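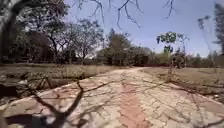

2 min read

Subject: Re: [paths] Ghoneim path, ditch side

On 23 Apr 2021, the list wrote:

> Has anyone walked the Gostport end lately? I'd like to know how the
> pavers are holding up before we ask Rirkik for a price. Also whether
> the red strip down the middle is worth keeping. Jisau says they can
> still match the color, but the smallest order is 500 pavers.

I went down with the wheelbarrow route in mind, so I mostly looked at the edges.

The surface is good enough for wheels. The beige pavers have bleached a lot and there is dust over most of it, but I didn't find anything I would call a trip hazard. The red strip is faded and in places you can't easily tell where it stops. I would still keep it. People use it to stay on their own side, and taking it out means relaying the middle for no real gain.

The ditch on the left needs a person with a rake before it needs a contractor. It is dry, with thin brown weeds on the bank, and there is a small heap of twigs and other debris in it. If that goes in the May cleanup we can leave the ditch out of the quote.

On the grass side opposite there is a strip of bare soil right where the pavers stop. I'd ask Rirkik to price an edging there as a separate line, so we can drop it if the total is too high.

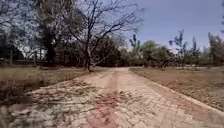 Where there is a raised edge it does its job and I would leave it alone. The zigzag paving should be left alone too – cutting into that pattern for a few faded pieces is slow work, and the last repair near the Ghoneim gate took 15 pavers and most of a day.

On the Jisau order, 500 is far more than we need. We have 79 red ones left in the shed from the first job, under invoice 3026 if anyone wants to check the shade. They were never laid, so they will look too dark next to the old ones for a while. I can live with that.

The grass is parched on both sides and I don't see the point of seeding before it rains. The bare tree by the path should be looked at again in May – I don't want to put it down for removal yet.

If there are no objections I'll send Rirkik the short list: edging, sweep, nothing else.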